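The owner of Zestow, a two-room repair shop above a bakery, started out mending radios for neighbours and never quite stopped. She now works through 209 jobs in a good year, most of them kitchen mixers, lamps and record players.

"People think they need a new one when the old one wants cleaning," she says. "I had a Fonix turntable in July that only needed a belt. The owner had already priced a replacement."

She charges a flat fee for looking, and takes it off the bill if the repair goes ahead. The rent went up last winter and she thought about moving to the Skisent estate, where units are larger. In the end she stayed put — her customers come on foot.

Parts are the hard bit. She keeps a card index with 1,689 entries, begun by the man who taught her, and still writes new cards by hand.

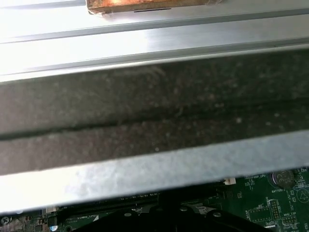
A copper-coloured block on ridged aluminium, with a dusty dark panel below.

Would she take on an apprentice? "I've had three. Two stayed in the trade, and one went to sell boats." She would have another, she says, if they could start at seven in the morning and didn't mind the smell of bread.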